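Lineck Handheld Gripper Kit: Frequently Asked Questions

Last updated September 11, 2019

What is the Lineck kit?
It is a hand-held gripper tool with a camera mounted on it. A person holds the tool and does a task with it, and the camera records the task from the gripper's point of view. The recordings can then be used to train a robot arm that carries the same gripper.

What comes in the box?
The gripper, the camera and its mount, a charging cable, a carrying case and two pairs of spare finger pads. The Lab version also includes a wrist strap and a second battery.

Do I need a robot arm to get started?
No. You can record with the hand tool alone. You will need an arm and our adapter plate when you want to run a trained task. Check the bolt pattern on your arm before you order the plate.

How long does the battery last?
Up to 4 hours of recording on a full charge. Turning the preview stream off helps.

How should I set up my table?
Use a plain, matte surface and clear it before each session. A white sheet of paper or fabric works well. Pull it smooth and tape the corners underneath. Wipe away crumbs and dust, as small dark specks show up clearly on white. Lamps, boxes and other fixed items can stay on the table if they stay in the same place for the whole session. 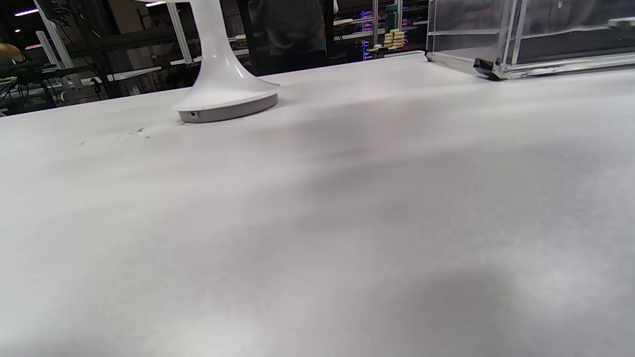

Photo: Abdelkrim Kabbaj / Juvville

Does the room behind the table matter?
Less than the table does. Shelves, cables and people in the background are fine for most tasks. Glossy and clear items need more care. A transparent acrylic box picks up reflections from the room, so move it back if the task doesn't use it.

What about shadows?
Soft shadows are fine. If you can, use overhead lighting and keep it the same from one recording to the next. Avoid direct sun through a window.

Can I export my recordings?
Yes. Video and gripper position are saved together and can be copied over USB. No account is needed.

Can I try a kit before I buy?
Yes. Trial kits go out for 14 days. You pay return shipping. Trials are handled by our Grarnard office, and the person to ask for is Brendan Ó Néill.

Do you offer setup help?
Every Lab order includes one remote setup call. On-site training takes 2 days and is quoted separately. Bukhari handles on-site training for us.

What does the warranty cover?
The gripper body, motor and camera are covered for 2 years. Finger pads, straps and cables are wear items and are not covered. Opening the motor housing ends the coverage.

My gripper won't close all the way. What should I do?
Turn it off, remove both finger pads and check for grit in the slots. Put the pads back, turn the tool on and run Calibrate from the menu. If it still stops short, send us the serial number and a short clip.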